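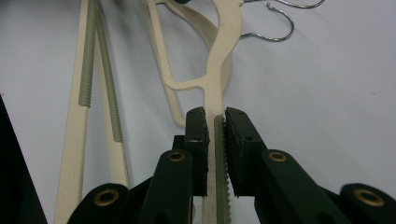

I've been asking the same question for years now: when will a machine put my laundry away? Washing is sorted, drying is sorted, and yet every evening I'm still standing there threading shirts onto hangers like my gran did.

So I've been reading and watching everything I can find on it, and I'm more hopeful than I was in June! Hangers are a lovely test, because they look so easy. They're thin and curvy, they slide about on a flat surface, and they swing the second you lift them by the wrong bit. You and I pick one up without looking. A two-fingered gripper has to choose a spot, come in at the right angle and squeeze just enough.
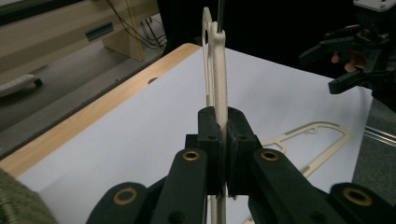

Pinched by the narrow bar and held upright, with another one lying flat on the paper.

My friend Pallavi Nigam thinks I'm getting carried away. She says picking up one hanger is a long way from a basket of damp jumpers, and she's right - cloth is the really hard part, all those folds and sleeves that never land the same way twice. Finding the neck hole of a T-shirt is hard enough for me before breakfast.

But I'd happily take half the job. If something could sort the empties and pass them to me the right way round, I'd clear a space for it next to the wardrobe tomorrow. Shirts first, please, and I'll carry on doing the socks myself.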